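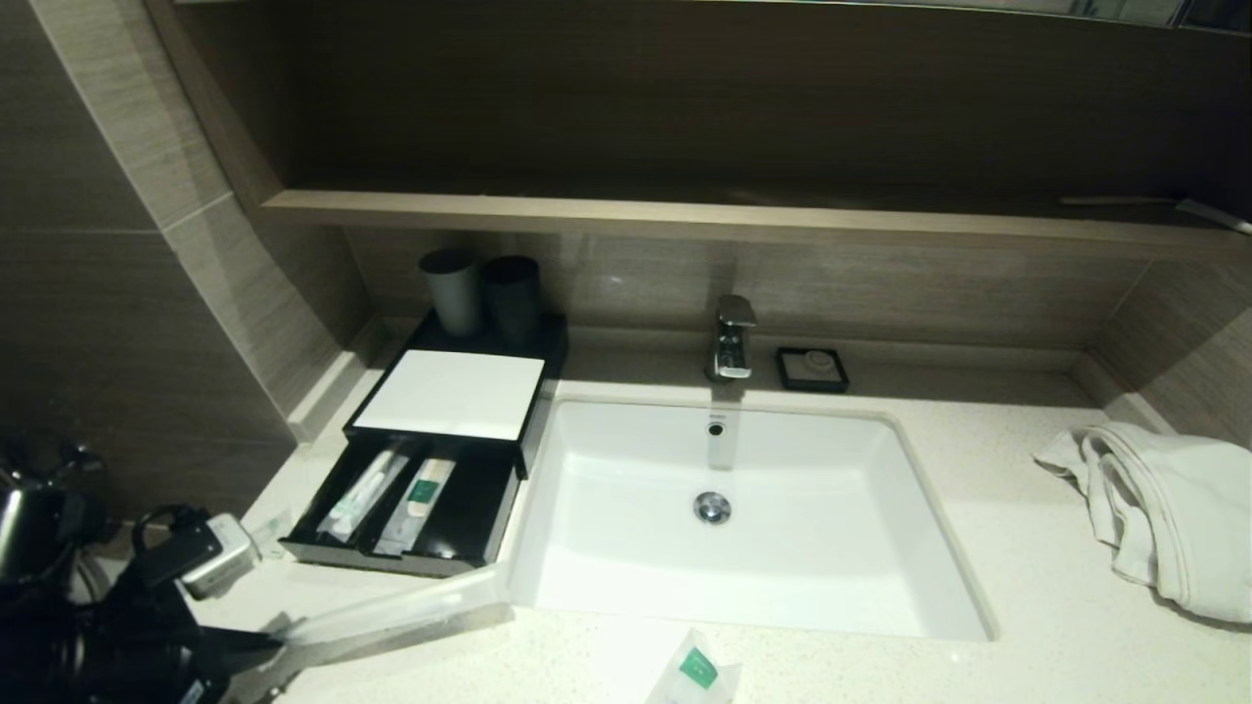

August, 14:20. Vanity mock-up, Presden counter, hotel layout.

Purpose of today: settle the reset order for the counter and decide what goes in the drawer of the Furkine organizer. The old sheet was written for the flat tray and no longer matches what we have. Trikier want a single card-sized instruction they can put on a cart, so anything that takes more than one line has to go.

Starting state: used counter. Towel crumpled on the right, packet with the green label out at the front, a length of clear plastic at front left, drawer pulled out. Soap still wrapped and on its black dish to the right of the faucet. Both cups standing at the back of the organizer, lighter gray on the left, charcoal on the right. Card flat on the lid.

Reset order as tried:

Clear plastic and any torn sleeves off first. Clear film is hard to see against the speckled quartz, so wipe a hand along the front edge before calling it done.
Towel off the counter and into the linen bag. Do not refold.
Loose packets checked for seal. Sealed goes back in the drawer, opened goes in the trash.
Basin and faucet wiped, then the counter from the back to the front.
Soap dish lifted, wiped under, put back square to the wall.
Drawer closed last.

Closing the drawer early was the main fault in the old sheet. It got opened again for every stray packet, and each time the organizer crept toward the sink. Two felt pads under the front corners would help. Fjeld has a rubber version but it marks light stone, see the note from the shelf trial.

Drawer: the compartments are sized well for the long sleeves. Toothbrush (clear sleeve, white and teal) on the left, green-label sleeve on the right. A third sleeve on top of either one catches on the underside of the tray when the drawer is pushed in. Limit is one per compartment unless the packs get thinner. Spares stay on the cart.

Lid: lifts up, but only once the card is off. Guests will not bother, so nothing they need should go under it. I would use it for the small flat items or leave it empty. The card itself could stand up against the cups, though it slides down on a smooth surface. Left flat for now.

Cups: position against the backsplash is fine. They sit close together and touch when one is picked up. A finger's width between them is enough. No preference on which color goes on which side, but it should be the same in every room, so lighter on the left is now the rule.

Sink: undermount, rectangular, so crumbs and water from the counter can go straight over the edge into the basin. No rim to clean around. The joint under the stone needs a cloth with a corner folded over, a sponge does not reach. Overflow ring and stopper both chrome, same cloth as the faucet, dry. The squared body of the faucet shows streaks on the flat faces more than the round model did.

Ran the order 4 times. Best pass 47 seconds without the basin wipe. Have not timed it with the wipe included – the number Trikier asked for is the full one, so this still needs doing.

Stock: 400 sleeves in the Presden carton, not yet sorted by label. Sort before the next session.

Open points:
Felt pads, size and thickness.
Whether the soap dish should move to the left, nearer the organizer. Against: it would be in the way of the drawer.
Ask Furkine if the drawer can be supplied with a stop. It pulls out further than it needs to.
Card wording, to follow once the order is fixed.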